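Kumisside User Support
Tickets > Rain and snow > Closed
Phantom rain overnight, clear skies, station at Clirnska

Opened: January 30, 2014
Status: Closed (fixed by reporter)
Component: pulse counter, rain channel
Version: Kumisside 2, stable
Hardware: Kuhlmann tipping bucket gauge, homemade logger board

Summary

My gauge says we had 139 tips between midnight and breakfast. At a hundredth of an inch per tip that comes to 1.39 inches of rain, on a night when I could see Orion from the kitchen window every time I got up to look. And I got up to look a lot. The lawn was crunchy with frost at sunrise and the gauge funnel had a dry leaf sitting in it.

Before anything else, let me say how much I love this software. I have been keeping rain records with a plastic tube and a notebook for years, and having a graph that fills itself in while I'm asleep is a thrill I haven't gotten over yet. So please read this as a happy customer with a weird problem!

What I expected: zero.
What I got: a lovely smooth storm that never happened.

I've put the steps I went through below in the order I did them, wrong turns included. Somebody with the same symptoms may get there faster than I did.

What the log looks like

The false tips don't come in evenly. They come in clumps, two or three in the same second, then nothing for a good while, then another clump. A real Kuhlmann bucket can't do that. It needs time to fill, and even in a cloudburst you get several seconds between tips. On the graph it all gets smoothed into the hourly bars, so if you only look at the front page it passes for plausible weather. Look at the raw file. It's in the folder called pulses and it opens in any text editor.

Daytime had some false tips too, far fewer. The night was much worse, and I spent a whole evening building a theory about cold and metal shrinking. Forget that theory.
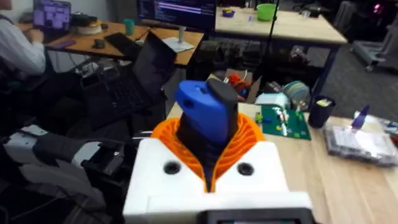

Step 1. Rule out the bucket

I took the funnel off, wedged the bucket with a folded piece of card so it couldn't move at all, and went back inside. Within the hour I had new tips on the screen. So it wasn't wind rocking the bucket, and it wasn't mice (my first guess, and my neighbor's, and my sister's).

Do this one first. It takes a minute, and it splits the problem cleanly down the middle. If the tips stop when the bucket is wedged, look at your mounting post. If they keep going, the bucket is innocent and you can put your wrench away.

Take the card out again afterward. Yes, I forgot. I lost most of a day of real drizzle.

Step 2. Rule out the switch

The Kuhlmann uses a reed switch and a little magnet on the bucket. Reed switches can stick or go leaky when moisture gets in, so I unhooked both leads at the gauge end and left them apart, taped separately, with nothing connected to them at all.

Still raining! Indoors, according to the computer, it was raining quite hard.

I can't tell you how delighted I was. The gauge was completely out of the circuit and the tips kept coming, so whatever it was had to be in the wire or in the box.

Step 3. Rule out the box

I unplugged the cable from the logger and left the board running with nothing on the rain input. I gave it a full night. Zero tips. Plugged the cable back in, gauge still disconnected at the far end, and they came back.

So it was the wire. I have 90 feet of it. It's ordinary unshielded phone wire that I had left over in the garage, and it goes out through the window frame, along the fence, past the well house and down to the post at the bottom of the garden. I picked that spot for good reasons, well away from the roof and the big spruce, and I'm not moving it. A gauge close to the house catches splash on one side and gets sheltered on the other, and the numbers mean very little after that.

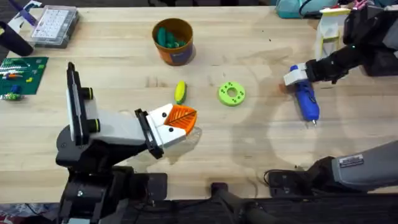 What bothered me at this point was the night pattern. If the wire was simply picking up general electrical noise, why would it be so much worse after dark? I wrote down every clump for one night, with the time beside it, and then sat there with a cup of tea feeling like a detective. The clumps were fairly regular. Something was switching on and off, waiting, and doing it over again.

It was the heat lamp in the well house. We have one in there with a thermostat to keep the pipes from freezing, and the thermostat clicks in and out all night long when it's cold. My phone wire runs along the outside of that same wall, right beside the lamp's power cord, for the whole length of the building. Each click gave the wire a kick, and the logger saw the kick and counted rain.

I turned the lamp off for one mild evening to check. Nothing. I turned it on and off by hand. Two tips, nothing, three tips, one tip. I called everybody in to watch. They were polite.

Step 4. The software setting

Kumisside has a setting called minimum gap, on the rain channel page, down under the calibration number. It tells the program to ignore any tip that comes too soon after the last one. It's in milliseconds and mine was at the default, which is very short and only meant to cover the reed switch bouncing as it closes.

I set it to 2000. Two seconds is still shorter than any real gap I've ever found in my own records, including the nasty thunderstorm we had last summer, so I'm not throwing away real rain.

That took care of the clumps. Each clump became a single tip. Better, but a single false tip every time the thermostat clicks is still rain that didn't fall, and over a cold week it adds up to a puddle.

Question for support: is there a way to make the program ignore very short pulses altogether? The real switch stays closed for a moment as the magnet swings past, and I'd guess the kick from the lamp is far shorter than that.

Step 5. Where I am now

I've moved the wire off the well house wall and onto the fence rail on the other side of the path. It has to cross the lamp cord in one place, and I made it cross at a right angle like the old radio books say to. False tips dropped to a handful a night. I also have a roll of proper shielded cable on order, and I'm waiting on it.

Handful isn't zero, though, and I report my totals to the rain watchers' page at Groltenholm, where a phantom hundredth on a dry day makes everyone scratch their heads. A trace is one thing. A measured amount is a wet day in the statistics, and it breaks up a dry spell that really happened. So I'd love to get the last few.

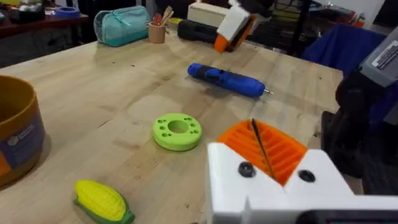 Kastriot Omerović replied:

Great write-up, and thank you for wedging the bucket first. Half the tickets in this category could start there.

On your question, yes. On the same page as minimum gap there is a box called minimum width, which is hidden until you tick "show advanced." Start with ten milliseconds. A reed switch in a tipping bucket normally stays closed a good deal longer than that, and a spike from a thermostat is over long before. Tip the bucket slowly by hand a dozen times afterward and make sure every one of them gets counted. If it misses any, bring the width down a little and try again.

Second thing. What is holding your rain input up when the switch is open? If you're relying on the weak pull-up inside the chip, a long wire can wiggle it very easily. A stronger resistor from the input to the supply will make it much harder to push around. If you tell me what's on your board I can suggest a value.

When the shielded cable arrives, connect the shield to ground at the logger end only and leave it cut back at the gauge.

Reporter replied:

Oh, this is wonderful. I ticked the box and there it was! Ten milliseconds, and all my hand tips counted, every one, slow and fast.

You were right about the input too. I have nothing on there at all, just the chip. I found a 4.7k in the drawer and soldered it on this afternoon — not my prettiest joint, but it's holding. Last night was before the resistor and I still had one false tip with the width setting alone. I'll run it through the next cold snap with both and report back.

For anyone doing the same: save your settings before you close the advanced section. I closed it first and had to type everything again.

Kastriot Omerović replied:

4.7k is a fine choice there. Let it run and leave the lamp on as usual so it gets a fair test. I'll keep the ticket open until you've had your cold snap.

You can also repair the old totals if you like. Stop the program, make a copy of the pulses folder, delete the false lines from the original, and choose Rebuild from the station menu. The daily and monthly figures get recalculated from what's left.

Reporter replied:

Four hard frosts in a row and not one false tip. Zero, zero, zero, zero. Then on the fifth day we had proper rain, and the gauge and my old plastic tube agreed to within a hundredth, which made my whole morning.

The rebuild worked and I've sent corrected numbers to Groltenholm. The new cable came as well, but it can stay on its roll until March when the ground is soft enough to bury it. Please go ahead and close this.

One small request while I'm here. Could the front page graph show a little mark when tips come in faster than the bucket could possibly fill? I'd have spotted this on the first night.

Kastriot Omerović replied:

Closing. I've opened a separate request for the mark on the graph and linked it to this one.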